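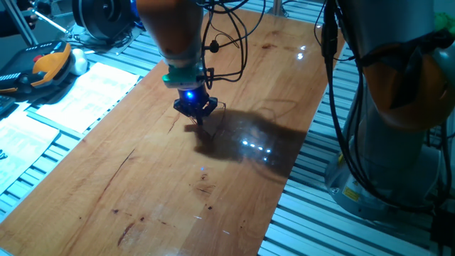
In Praise of the Long Wooden Table

By the home desk | November

Give me a long table with a bit of history in it and I'm happy for the whole afternoon. Warm orange-brown wood, a varnish glossy enough to throw the ceiling lights back at you, grain you can follow with a finger, and yes, cracks and dark stains and a cluster of knots. A top like that has more going on than a whole showroom of flat white ones!

I came to old wood through a sale at Kuvwood, a salvage yard that keeps its slabs standing on end like library books. There were 109 of them the morning I went, and I looked at every one. The piece I took home has a crack as long as my forearm and a reddish streak near one corner that I was told would sand out. I never sanded it. It's the first thing I look for when I sit down with coffee.

Thin cracks are mostly a matter of wood doing what wood does. A heated house in winter dries the air, the boards shrink a little across the grain, and a line opens up. Come summer it may close again. If you can't catch a fingernail in it, leave it alone. If crumbs are disappearing into it, a soft wax stick in a matching shade will fill it — go one shade darker than you think you need.

Stains are trickier. A pale ring usually sits up in the finish and often buffs out. A black mark has generally gone into the wood, and chasing it means stripping the varnish, which is a weekend gone and a lot of dust. I say keep it. Knots get the same advice from me, only louder.

As for the shine, I know oil is the fashion, and the satin tops at Quintero are lovely. But gloss does something wonderful in a dim room. Every lamp turns up twice! The catch is that it shows scratches, so lift things and don't drag them, and wipe with a cloth that's barely damp. I spend 15 minutes on mine once a week and enjoy every one of them.

Then there's the question of what holds it up. Turned legs, trestles, metal supports at both sides: old boards will sit happily on any of them if the weight is shared out and the fixings leave the wood some room to move. My own stands on a pair of aluminium rail platforms from Vusach, bought secondhand and still a bit wobbly on the left.

Related
Wax, Oil or Varnish: A Kitchen Table Test
Inside the Fuketti Chair Workshop
Benches for Narrow Rooms
What to Ask at a Salvage Yard

Contact us | Copyright, all rights reserved | Back to top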